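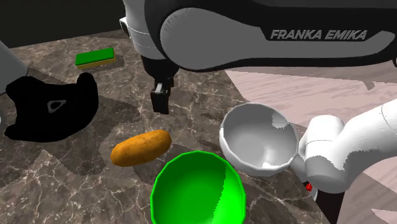 I had meant to write this up on the train home from the Prelix open day, but I fell asleep before we were properly out of the station, so it comes to you from my kitchen table with a second pot of tea. Thank you to everyone who asked how it went. It went very well, and I ate too much.

Prelix has the upper floors of the old Nic Giolla building now, and if you remember the stairs you will be glad to hear there is a lift (a slow one, with a mirror). Áine Moynihan met us at the door with lanyards and took our group up. Most of the others were from engineering firms, I think, and there were a couple of teachers, and me.

The morning was talks. I'll skip over the welcome and the funding slides and go straight to the one I'd come for, which was Rezaul Mridha on a method they call Werley. I had read the short paper beforehand and got lost on the second page, so it was a great pleasure to have it laid out slowly by the person who wrote most of it.

The problem is an old one. You want a robot arm to learn a small kitchen job, such as putting a potato in a bowl, by copying demonstrations, where a person steers the arm through the job while everything is recorded. Demonstrations are tiresome to collect, even in simulation, and an arm that has learned from too few of them goes to pieces when the bowl has moved a hand's width to the left. What Werley does is cut each recording at the moments when the fingers open or close, and keep the stretches near an object fixed to that object. Move the potato, and the stretch that belongs to the potato moves with it. The travelling in between is thrown away and planned afresh. Each new recording is then played through in the simulator, and only the ones that finish the job are kept.

They began with 113 demonstrations, all steered by Rezaul and Pádraig Heffernan over what sounded like a very long fortnight. Somebody asked why 113, and Pádraig said that was when his wrist gave out!

Testing is done on a set of layouts called Skedinov, which the learner never sees in training. Every version of the method gets 100 attempts, and the whole business is repeated with 3 different random seeds. Trained on the original recordings alone, the simulated arm managed fewer than half of its attempts. With the Werley recordings added it managed most of them, and the improvement held up across all the seeds. The weak spot was deep bowls. Rezaul put those figures on a slide of their own and left it up for a good while, and I thought the better of him for it.
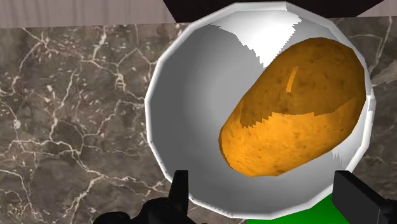

After lunch (leek soup, very good brown bread) we were let loose among the screens, and I spent nearly all my time with Tadhg Ó Flaithearta, who looks after the rendering. I'd wanted to ask him how pretty a simulated kitchen has to be before the learning carries over to anything. His answer was a long one and I enjoyed every minute of it. The marble and the potato skin are there because an arm that only ever sees plain grey surfaces gets muddled by a busy one. Shadows, on the other hand, they do cheaply. He had me look at the potato in its white bowl, where the edge of the shadow crosses the skin in little steps like a staircase, and then asked whether I would have noticed if he'd said nothing. I wouldn't! Smoother shadows made each batch of recordings far slower to produce, and when they compared the 2 settings on Skedinov the difference was too small to argue over. So the steps stay for now, though he'd like to try again with glossy bowls, where he suspects it may matter more.

I did ask about the real arm. Real trials are the next piece of work and there was nothing to report yet, and Rezaul was careful to say that all of the results in the talk came from simulation. The cutting step may be the awkward part. In the simulator you know exactly where the potato is, and on a real worktop a camera has to tell you, so a stretch of movement fixed to the potato is only as good as the camera's guess. Bláthnaid Duggan is working on that. She was minding the next table along and drew me a sketch on the back of my programme, which I have kept, though I can't now make out which way up it goes.

The recordings and the Skedinov layouts are to be put out for anyone to use once the longer paper is finished, and Áine has taken my address so she can let me know. I'll pass it on to the list when I hear. If any of you want to go to the next open day, put your name down early, as the afternoon session filled up, and take the stairs if there's a queue for the lift.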